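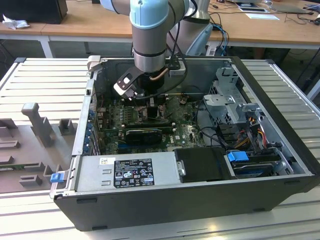 Taking a Dell desktop tower apart for parts

Quick guide, written between two other jobs, so forgive the gaps. Covers the older Dell towers with the blue latches, the sort offices throw out by the pallet. We had 30 of them come in from an insurance office in Castville in August and I've done enough now to have a decent order of work. Yours may differ a bit inside. Same idea.

What you need

Phillips screwdriver, size 2. Magnetic tip if you have one.
Wrist strap.
Small pots or an egg box for screws.
Masking tape and a pen.
Soft brush.
Antistatic bags for anything you want to keep.

Step 1 – Power off, properly

Shut down, switch off at the wall, pull the mains lead. Then hold the power button in for a few seconds to drain what's left. Everything else unplugged too – monitor, network, keyboard, the lot. Check the optical drive for discs before you cut the power. I forget every time.

Step 2 – Lay it down and get the side off

Tower on its side, the removable panel facing up. A slatted metal bench is good, crumbs and screws drop through instead of rolling under the case. Panel off, put it somewhere you won't tread on it. Strap on, clip to bare metal on the chassis.

Step 3 – Find your way round

Board in the middle, green. Graphics card lying across the lower part of it, if yours has one. Memory slots and the processor area above the card. Power supply lower left, hard drive over to the right, drive cage upper right. Expansion brackets down the left wall, that's the rear panel.

Blue means it's meant to be touched: the latches by the expansion slots, the tab on the hard drive. If you find yourself reaching for pliers, look for something blue first.

Take a photo on your phone before going further. Two if the cables are a mess.

Step 4 – Cables

Label first, pull second. Bit of masking tape round each plug, write where it came from. Hold the plug, never the wires. The yellow, orange, red and black bundle is power for the drives, and it tends to get in the way of everything, so free the drive end and fold it back over the cage.

The big plug on the board has a clip. Squeeze it, rock gently, up it comes. Stiff ones just need patience.

Step 5 – Hard drive

Data and power leads off. Work the blue tab, slide the drive out. Write the asset number on it straight away and put it in the box for wiping. Don't leave it on the bench "for a minute". We had one go missing under a pile of side panels and it cost me most of an afternoon.

Step 6 – Graphics card

Release the bracket end first, then the little catch at the far end of the slot. Lift straight up, both hands, by the edges. If it won't move you have missed the catch. Bag it.

Step 7 – Memory

Push the clips outwards and the stick pops up a touch. Edges only, fingers off the gold contacts. Note which slots were filled before you empty them, mixed pairs are a pain to sort out later.

Step 8 – Power supply

Undo the screws at the back of the case, keep one hand on the unit for the last one. Feed the cables through as you go. Copy down the wattage from the label while you can read it.

Do NOT open the power supply itself. No good reason to, plenty of bad ones. Dead ones go in the electrical waste bin whole.

Step 9 – Board

Last out. Cooler comes off first if it's still fitted, turning each screw a bit at a time, corner to corner. Then the board screws, into thier own pot. Ease the board away from the rear ports and lift. Any wire still attached, stop and find it.

Step 10 – Sort and brush down

Keep pile, test pile, scrap pile. Brush the case out over a bin, outdoors if it's bad. Metal shells stack nicely with the side panels off, we get 6 to a trolley.

Benoît Carré at the Levia workshop does the board before the power supply. Works for him, more knuckle room my way. Try both.

Putting one back together: same steps backwards, and look at your photo. Hard drive wiping is on its own page.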